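Equipment Planning for Automation Projects
Session 7 handout: The budget you wrote and the budget you meant

Carried over from last time: the quote is the smallest number you will ever see. Keep it somewhere nice. We will be working on everything that gets added to it.

1. What goes on the sheet

Most first drafts have one line, and the line says "robot." A planning sheet for data-collection work with hand-held grippers needs these at minimum:

Grippers, in pairs, plus a spare pair
Soft fingers and finger pads (consumable – put them under running costs)
Printed markers and the mounts that hold them
Cameras, head-mounted and gripper-mounted
Storage, and then the storage you need when that is full
Batteries, chargers, and enough outlets
Operator hours
Tables, shelving, floor tape

Operator hours will be the largest item on the sheet. Students tend to leave it blank and explain that the team will "fit it in." Price it anyway.

2. Consumables and the Wike problem

We call it that after the Wike project, where the finger pads were entered as a one-time purchase. By April the team was borrowing pads from a teaching kit and returning them in worse shape. A soft part that touches objects all day is closer to printer paper than to furniture. Ask the vendor for a replacement interval in writing. If the vendor says "it depends on use," ask what their own demo team gets through, and watch the face.

3. Comparing two quotes

The worksheet uses Ultinano and Irkeck. Ultinano is cheaper per unit and sells its chargers separately. Irkeck includes the chargers and charges for calibration. Flanik, the reseller, will bundle either one with a service plan that covers everything except the parts that break.

Work out the cost per usable hour of recording, with lead time in a separate column. Irkeck quotes 8 weeks. A gripper that arrives after the operators' contracts end has a very low running cost, and you may not count this as a saving.

4. Space

Floor space is usually entered as zero on the grounds that the room already exists. So do the desks, the shelving and the people who were using the room first. List what has to stay, what can move, and who you have to ask. Two operators working side by side with grippers in hand and cameras on their heads need elbow room, and a table of things to pick up needs walking room on at least one side.

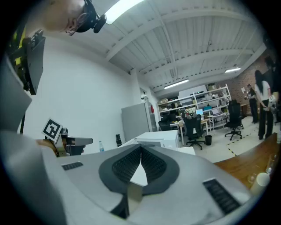 Marjorie Lockwood wrote back on the draft of this handout that I was being too hard on shared rooms. Her view is that a dedicated space sits idle over half the year while its rent does not, and that she would sooner pay for a booking calendar and a lockable cabinet. I have added both to the template. The cabinet needs a line for keys.

5. Contingency

Pick a percentage, defend it in one sentence, and do not spend it on a nicer monitor. Yakubu Adeleke's worked sheet from last year is in the course folder. Note the row labeled "tape," which he had to revise twice.

For next session

Complete the Ultinano/Irkeck comparison, both tabs. Bring 2 questions you would put to Flanik about the service plan. Sheets with a blank in the operator hours row will be handed back unread.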